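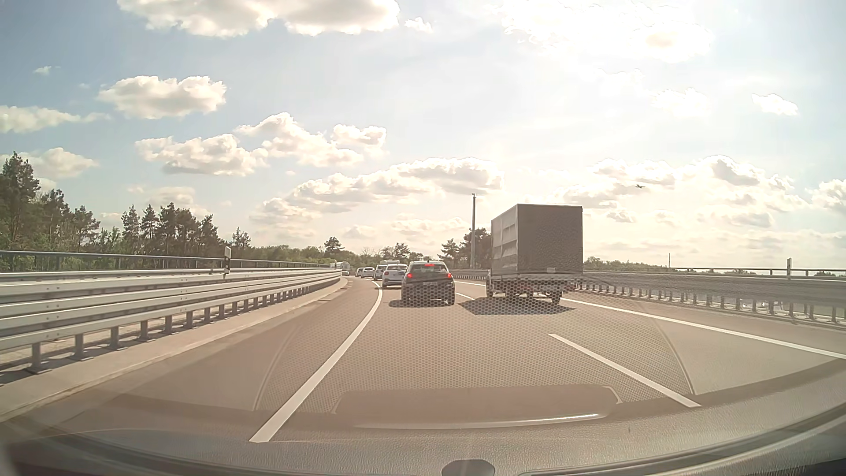 Automatic following suspended on both test cars

The adaptive cruise and lane-keeping functions on both Numstead cars have been switched off for road use following a braking fault on the highway run of 06/11/2019. The cars are still going out, but they are being driven by hand, with the software running in the background and no connection to the brakes or steering. This will stay in place until the review group signs off on a fix.

There were no injuries and no contact with another vehicle. The safety driver, Slavica Perić, was in the left lane behind slowing traffic with the Irken controller engaged. The controller had been holding its gap properly for most of the trip. As the queue ahead began to brake, the system dropped the lead car from its track list and started to speed up toward the set speed. Slavica braked by hand, which disengaged the controller as it should, and she drove the rest of the route herself.

The log shows the lead car missing for 2000 milliseconds. For the first 200 of those the controller coasted, as designed. After that it treated the lane as clear. The radar still had a return from the lead car the whole time. The camera did not, and the fusion software sided with the camera.

Kazimiera Zalewska has been through the recording frame by frame and thinks two things came together. One is glare. The sun was high in the windshield and the dashboard was reflecting in the lower part of the glass, right across the area where the camera looks for the back end of the nearest car. The other is a change we made in October to cut down on false braking beside large trucks. It lowered the weight given to radar returns when the camera sees a big vehicle in the next lane, and it was tested mainly on overcast days. 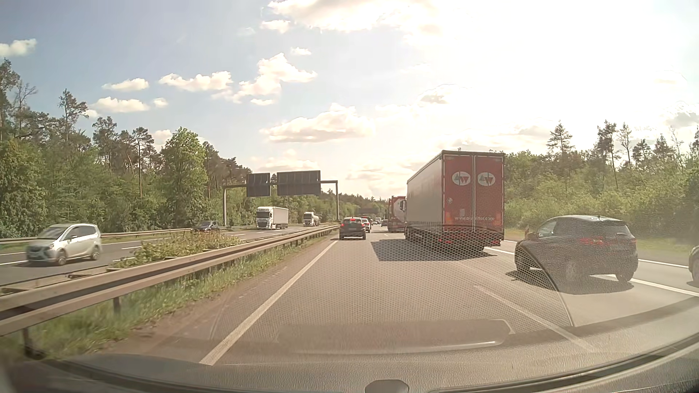 Kazimiera then ran the October version against older recordings from the same highway and found 146 places where the track on the lead car weakened in the same way. Most were too short to change the car's speed. The version before October kept its track in nearly all of them, though it also braked for trucks that were staying in their own lane, and drivers behind us were not happy about that.

The work now under way:

The October change has been backed out on the bench system at Pondton. It will not go to the cars until the replacement is ready, so that we are only changing the road software once.

Zupan is making a matte cover for the top of the dashboard. The grey trim is textured but it still throws a pattern onto the glass in strong sun. A first cover lifted at the corners when the defroster was on and has gone back.

The coast period is being rewritten. If radar still has a target and the camera has lost it, the controller will hold its speed or slow down, and it will sound the takeover tone. On this run there was no tone at all, and Slavica has asked for that to be treated as a separate fault. It has been logged as one.

Safety drivers are reminded that a foot stays over the brake whenever the controller is engaged, including in steady traffic. If you take over for any reason, press the marker button once it is safe to do so and write a line in the trip book, even if the event seemed minor. Several of the weaker events in the older recordings had no marker and no note, and it took a good deal of time to work out whether the driver had noticed anything.

Anyone with a recording from a sunny highway run that has not been uploaded should get it to Kazimiera. Please leave the original files on the drive until she confirms she has them.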